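Beathag Gunn has been told many times that open offices make people talk to each other more. She would like to see the proof.

"I kept asking for it," she says. "I'd say, all right, where did you measure that? And I'd get a story about two people who met at the coffee machine and had a great idea. It's always the same two people."

Gunn spent 14 years planning office moves for Munro, a firm that fits out workplaces, before she quit to write about them. Her newsletter, Wulley, goes out to 3,242 readers, and a good share of them write back to complain about their desks. She read 446 of those letters last winter and sorted them by subject. Noise came first. Meetings, which she had bet on, came a distant fourth.

I put it to her that people who like their desks don't write letters. She agrees at once.

"Sure. It's a pile of grumbling and I've never called it a study. But the people selling the benches don't have a study either – they have a brochure."

She is harder on herself than I expected. One of her last jobs was a move for Carkato, a payroll company, where she took out the walls on two floors and put in long shared tables.

"I stood up in front of those people and told them they'd love it. I believed it, too. In April I went back for a visit and half of them had headphones on. The other half were in the stairwell, on the phone."

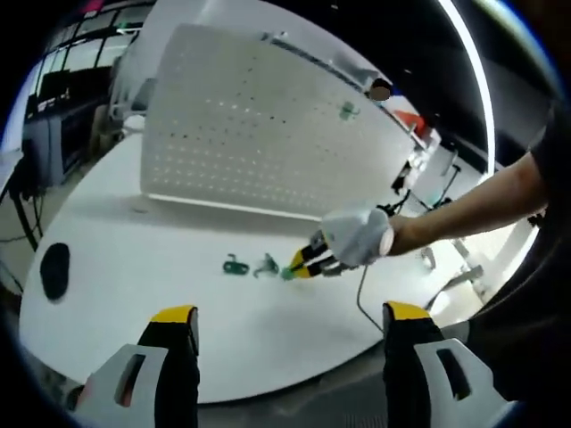 Bemer Workplace Team – News and Interviews

Did anyone at Carkato ask for the walls back? They did, she says, and were offered plants.

Gunn isn't asking for a return to private offices for everyone. She thinks they were often wasted on managers who were never in them. What she wants is a door that anyone can close for an hour, and a boss who doesn't read a closed door as sulking. The phone booths now sold for this purpose leave her cold.

"Have you sat in one for more than 15 minutes? It gets warm, the light goes off, and you have to wave your arms to get it back on."

I asked whether home working has settled the argument. She doubts it. Plenty of her readers share a kitchen table with a spouse who is also on calls, and she doesn't trust anyone who claims to have the answer for them.

"Ask me what I'd do with your floor and I'll want to sit on it for a week first," she says. "Most firms won't pay for the week."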